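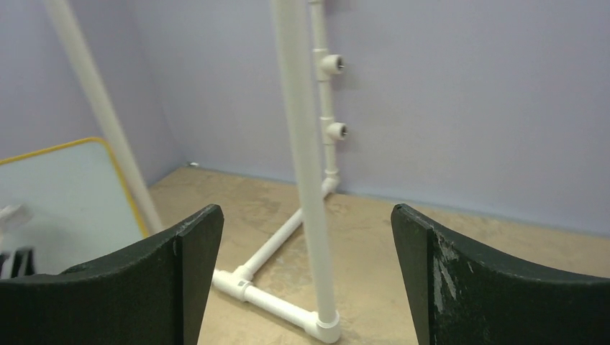

Drundness Releases Preltow 3, a Code Review Tool for Small Software Teams

BRAMITPORT, June 19, 2018 - Drundness today released Preltow 3, a new version of its code review tool for small and mid-sized software teams. The release adds review threads that stay attached to a piece of code when it moves between files, a rebuilt search page, and a command line client for Linux, macOS and Windows.

Preltow runs on a team's own server or on a server hosted by Drundness. It works with Git repositories and does not require a particular editor or build system.

In earlier versions, a comment was tied to a file name and a line number. When a developer renamed the file or moved a function, the comment was marked as outdated and dropped to the bottom of the page. Preltow 3 follows the code itself, so an open question about a function stays open until someone answers it or closes it.

"Moved comments were the oldest open request in our tracker," said Maite Barroso, head of product at Drundness. "We tried two smaller fixes and neither one held up on a large branch. For this version we rewrote the part that stores comments."

The search page now covers comments, commit messages and file contents in one query. Results can be limited by author, repository or date. Saved searches can be shared with a team and will show up in each member's sidebar.

The command line client lets developers open a review, reply to comments and approve a change from the terminal. It also has a plain text output mode for use in scripts.

Drundness tested the release with 70 teams during a closed beta. Those teams reported 129 bugs, and all but 3 were fixed before release. The remaining ones affect right-to-left text in the comment editor and are listed in the release notes.

Bråten, a company that makes scheduling software for ferry operators, took part in the beta. "We keep a long-running branch for each customer, and reviews on those can go on for weeks," said Elikem Abugri, a lead developer at Bråten. "My team used the new threads on two of them. We are moving the rest over this summer."

Pricing and Availability

Preltow 3 is available now. Teams of up to five developers can use it free of charge. The self-hosted edition for larger teams costs $900 per year, with no limit on the number of repositories. Current customers with a support plan can upgrade at no cost.

Upgrading from Preltow 2 requires a one-time database conversion - administrators should make a full backup first. Version 2 will continue to receive security fixes until the end of June next year.

About Drundness

Drundness makes tools for software developers. The company is privately held and has its office in Bramitport.

Press contact:
Yolanda Zabala
Drundness Communications, Bramitport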